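How a Balloon Drop Works

Before a party, workers blow up balloons with air and load them into a long net under the ceiling. Plain air is used – helium balloons would stay up. The hall in Ristura uses 2,000 balloons for its December party.

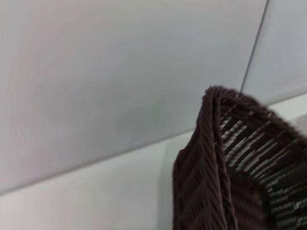 Page 14

A cord holds the net shut. When a person on the floor pulls the cord, the net opens along its middle and the balloons fall. Each balloon is light for its size, so air slows it down. Afterward, the balloons are popped and the pieces collected.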